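How to Level Voices and Set Up the Feed for a Two-Host Film Podcast

Last updated January 2023
Written by Fabrice Jacquet

This page covers the steps between a finished recording and a published episode. It assumes two hosts, one microphone each, and a separate track for each microphone. If both voices are on a single track, most of the leveling section will not apply.

What you need

An audio editor with a loudness meter
Both voice tracks as WAV files, 48 kHz, 24-bit
Your theme music, already cleared for use
A hosting account that gives you an RSS feed

Step 1. Line up the tracks

Import both files and set their start points to zero. Zoom in on the clap at the top of the recording and slide the second track until the two peaks match. Then jump to the last minute and check again. Two separate recorders will drift apart over a long session. On our Irkau episode the gap at the end was 433 milliseconds, enough to make every reply sound late. Fix drift by stretching the shorter track with pitch correction turned on. Do not cut anything until this is done.

Step 2. Remove the low rumble

Apply a high-pass filter at 80 Hz to each voice. For a higher voice, 100 Hz is usually safe. Listen on headphones while you switch the filter on and off. If the voice gets thin, lower the setting.

Step 3. Level each voice on its own

Work on one track with the other muted. Add a compressor with a ratio of 3:1, an attack of 10 ms and a release of 100 ms. Lower the threshold until the meter shows 4 to 6 dB of reduction on loud words. Laughs will go past that — leave them, or pull them down by hand with clip gain before the compressor.

Repeat for the second host. Unmute both and adjust the faders until they match by ear, then confirm with the short-term loudness reading.

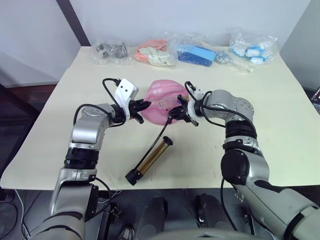 Two robot arms holding a pink plastic bag over a tabletop.

Step 4. Handle bleed

When the hosts sit in the same room, each microphone picks up the other person. A noise gate is the usual fix and often a bad one, as it clips the first consonant of a sentence. Use an expander with a range of 8 to 10 dB. Where both people talk at once, turn the expander off for that section. Haoran Lu edits our bonus episodes without any expander and mutes by hand, and it takes her twice as long.

Step 5. Set the final loudness

Export a stereo mix at −16 LUFS integrated, with a true peak no higher than −1 dB. For a mono file, use −19 LUFS. Measure the whole episode, including the music. A loud theme at the front will throw off a reading taken from the first few minutes.

Step 6. Export and tag

Save a WAV master, then make an MP3 at 96 kbps mono or 128 kbps stereo. Fill in title, show name, episode number and year. Name the file with the show, number and film title, no spaces:

grutau_032_bosgate.mp3

Episode 32 was our first with chapter markers. If you add them, put one at the start of the plot discussion so listeners who have not seen the film can stop there.

Step 7. Write the feed entry

Keep the summary under 600 characters. Ours for the Bosgate episode came to 596 and displayed in full in the apps we tested. Put the film title in the first sentence and links at the end. Cover art must be square, and JPEG or PNG.

Step 8. Publish and check

Schedule the episode, then subscribe to your own feed in at least two apps. Play the first minute and the last minute in each. If an old version appears, the app has cached the file. Upload the corrected MP3 under a new file name and update the entry to point to it.

Changes to this page

Step 4 was rewritten in October after a correction from Amândio Quintela. The earlier text gave the expander range as 18 dB.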